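Fellcombe Makers Circle, minutes of the open day planning meeting, Sep 22, 2025

Me again with the notes, so please forgive the spelling. Aigars Kuusk chaired and brought the good coffee (thank you!).

Last meeting's minutes went through with one fix: the March visit was to Tseng, and I'd written Terix. Sorry, both of you!

Open day. We've got the downstairs hall at Flernolgate from ten until four. Aigars has 136 names on the sign-up sheet already, way more than I expected, and the hall won't take them all at once, so we're doing timed slots of 23 people. I'm printing the tickets. Terix is lending us folding screens and wants them back the same evening.

Demonstration. We talked for ages about what people should get to see. Aigars wants kitchen work, picking up fruit and putting it in a bowl, and I'm with him, it's something everybody does at home and kids get it right away. Tseng would rather show the sorting line again. We settled on fruit first and sorting after lunch, with visitors trying the hand-held grippers themselves in both halves.

Money. There's $500 for the day. Flyers and snacks come out of that, and the fruit too. I said grapes get squashed and we should buy extra, and that was agreed pretty fast. 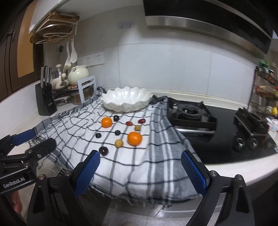 Can children try the grippers on the day?
Anyone eight or older can, as long as a grown-up stays with them at the table.

To do: Aigars calls Flernolgate about parking and the side door. Tseng writes the short talk, 4 minutes tops (we mean it this time). I do tickets, flyers and the fruit shopping.

Any other business: the hall key is still missing, so check your coat pockets. Next meeting at my place, bring a chair if you can.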